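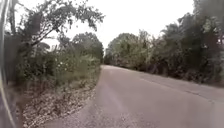
ホーム 話題を検索 通知 メッセージ ブックマーク プロフィール

細田さやか
2024年9月11日

隣の谷へ抜ける旧道、ついに歩いてきました!!ずっと地図で眺めてるだけだった細いくねくねの線です。もう最高だったので連投します。道の話しかしません。

バスを終点のひとつ手前で降りて、商店の横から入ります。入口に案内板とかは見当たらず、最初は人の家の庭に出ちゃうんじゃないかとドキドキ。でも少し行くと両側が一気に緑になって、そこからはずっと「道!」って感じです。

何がいいって、曲がり方がいいんですよ。ゆるーく左に曲がって、先が木の間に吸い込まれていくところがあって、もう足が勝手に速くなる。曲がった先にもまた木しかないんですけど、それでも見たい。

路肩の砂利と枯れ葉と草が混ざってるあたりもずっと見てられます。草の丈がけっこうあって、奥の茂みに小さい白い花がぽつぽつ。名前がわからない!植物に詳しい方、あの葉っぱの濃い低木に白い花、何でしょう。

舗装の色も場所によってぜんぜん違います。白っぽくすり減ったところ、濃い灰色のところ、継ぎ当てしたところ。舗装マニアのJustinas Kairysさん(前に林道の集まりで知り合った方)に「上ばっかり見てないで路面も見て」と言われてたので、今回はちゃんと下も見ました。えらい。
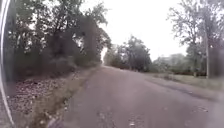
側溝っていうより浅いくぼみなんですけど、落ち葉がふかふかに積もってる区間、めちゃくちゃ好きです。茶色の濃いのと薄いのが混ざってて、まだ9月なのにそこだけ秋が先に来てる。この上を歩いてみたい気持ちをぐっとこらえました(深さがわからないので)。

中央線がないのもいい。線がないだけで、道ってこんなに広く見えるんですね。真ん中を堂々と歩きたくなるけど、もちろん端っこを歩きます。たまに軽トラが来ます。

木の陰が濃いところは幹がほとんど見えなくて、葉っぱの大きなかたまりがどーんと道にかぶさってくる感じ。見上げて「おお……」って声が出ました。ひとりで。

入口から峠の手前まで、私の足で68分。途中でしゃがんだり戻ったりしてこれなので、普通の人はもっと早いと思います。帰りは下りで41分でした。

水は入口の商店で買っておいたほうがいいです。旧道に入ってから自販機は一台も見てません。私は麦茶一本で行って、帰りのバス停でからからでした。

そして路面好きの皆さん、お待たせしました。今日いちばん長く立ち止まったところです。 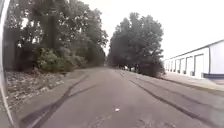
奥から左右に開いてくる黒い筋。真ん中の白い点は何かのかけら。

この筋、タールなのかタイヤの跡なのか、しばらく悩みました。ひび割れを埋めた線だったらもっと細かく枝分かれしそうだし、でもタイヤにしては……うーん。Justinasさん、見てたら判定お願いします!

左の土手は灰色の砂利と石で、その上に低い茂み、さらに後ろに黒っぽい木の塀みたいなものがちらっと見えてました。昔なにかあった場所なのかなあ。こういうのが葉っぱの間にあるとそれだけで嬉しくなる。

あと木のトンネル!道の先が枝の下に消えていくやつ!私はあれに本当に弱いです。両側の木が高くて、葉っぱがもりもりで、奥がすぼまっていく。歩いても歩いても入口に着かない感じがするのがまたいい。

靴の話もちょっとだけ。ずっと舗装なので登山靴はいらないと思います。私は履き古した運動靴でした。砂利が浮いてるところがあるから、底がつるつるのは避けたほうがよさそう。あと長ズボン。草の側に寄るとすねに当たります。

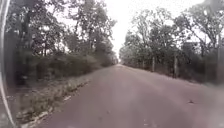 縁石も語らせてください。コンクリートの白っぽいのが、割れたり半分埋まったりしながら点々と続いてるんです。きれいに一本につながってた頃もあったんだろうなと思うと、もう全部のかけらにあいさつしたい。草がその隙間から出てくるのも込みで好き。

まっすぐな区間は、遠くで道が細い細い筋になって木の間に消えます。舗装がちょっとピンクがかった灰色に見えて、これも不思議でした。石の色なのか光のせいなのか。違う時間帯にもう一度確かめたい。

歩きながら取ったメモが、気づいたら23行ありました。半分は「ここ良い」としか書いてない。どこなのか書いてよ、私。

夜、陶芸教室で一緒のEskil Rustadさんに話したら、10月にみんなで行こうってことになりました!落ち葉のくぼみ、その頃にはどうなってるんだろう。積もる一方なのか、誰かが片づけるのか。

Eskilさんは自転車で行く派らしいんですけど、あの道を自転車で通り過ぎるのはもったいないと強めに言っておきました。押して歩くなら可。

白い花の名前、引き続き募集中です。細い枝が斜めに伸びてる木の下あたりに咲いてました。峠の向こう側はまだ歩いてないので、次はそっち側のバス停から入ってみます!

当サイトではCookieを使用しています。閲覧を続けることで使用に同意したものとみなされます。 同意する 設定を変更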